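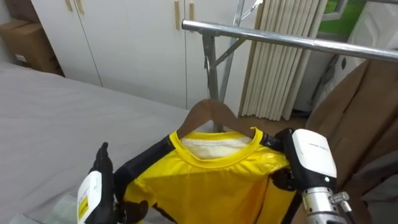

December, bedroom setup, started after lunch

Second week with the Hedlund garment package on trial from Brilstead, and I still can't decide if I like it! The pitch is that you load their skill pack onto the humanoid you already own, spend 40 minutes on calibration, and it'll put clothes away on hangers. Calibration took me most of the morning (Darmawan says I skipped a page in the manual, and okay, I did skip a page). We're on build 1411 now. The release note is one line long and says "improved grasp selection," so thanks for that, Brilstead.

What I care about this time is the handoff between hands near the bar. Last build it would let go with one hand before the other had made up its mind, and I wrote a rude email about it. Kuo-hua thinks the timeout is just too short. I've bumped it up in the config and left everything else alone so we can tell.

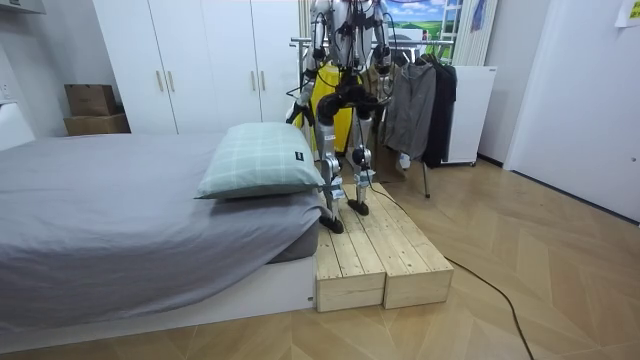 Reach was my big gripe with the reference layout in the manual. They assume a person-height rail and a robot standing flat on the floor, and our room has a bed right where you'd want the feet to go. So we have the pine platform pushed up against the bed base, with the stance set for one foot forward and lower on the sloped part and the other a bit farther back. Hedlund does have a stance offset you can type in, which I was really happy to find, but it takes one number for both feet. One! I've asked Benedicta to raise it on the support call. Also, note to whoever's on next: the power cable runs off the right side of the platform and across the floor toward the door side, so look down before you walk through there.

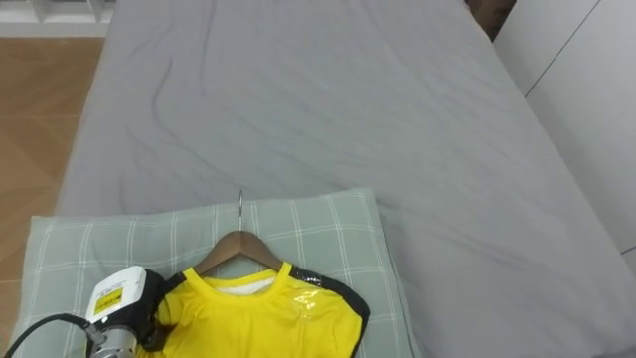
Pickup pose is the other thing on the list. The package wants the garment flat with the hanger already in it, which feels like half the job to me, but fine, it's in the terms. Kamlesh wondered if a pillow would help get fingers near the shoulder, and I'd like to keep going with that idea: with the shirt lying over the plaid pillow and the hook pointing up the bed, the gripper has the shoulder right there beside the end of the hanger. Flat on the sheet I always worry about the fingers just pushing fabric along. The manual doesn't mention pillows anywhere. I'll log pillow and no pillow as separate conditions.

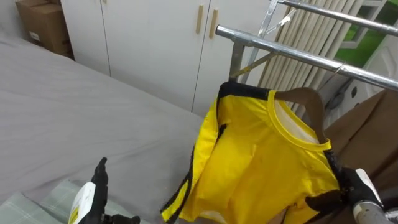
Yellow shirt at the rack, right hand pinching the lower edge, left hand open over the bed.

Price, before I forget: 900 a month after the trial, support included, hangers not (ha). Kamlesh wants 74 logged attempts before he'll talk about signing anything, so no verdict from me yet.

To do: put the timeout value in the shared sheet, ask Brilstead about dark sleeves against dark fingers, find the page I skipped.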